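Home Guides Flokora Recording Support

4.2 Recording your first examples

1. Put on the headset, pick up the gripper and give yourself a moment to get used to the weight – everyone is a little clumsy at first, and that's fine.

2. Check that both finger pads are in view and sit side by side.
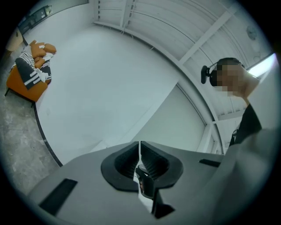

Figure 9. Finger pads with a narrow gap between them.

3. Choose one small household task and stay with it for 80 takes before you move on. Washbasins are a lovely place to begin, with a toothbrush and a cup to handle.

Caution: clear glass is hard to make out against white porcelain, so please go slowly near it.
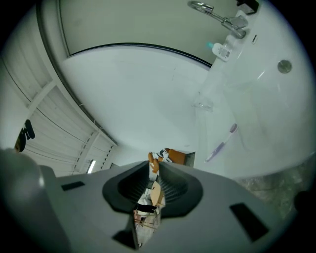
4.3 Saving your takes

1. Press Save and wait for the tone before you set the gripper down. Any trouble, write to Áine Corrigan at the Zilum desk.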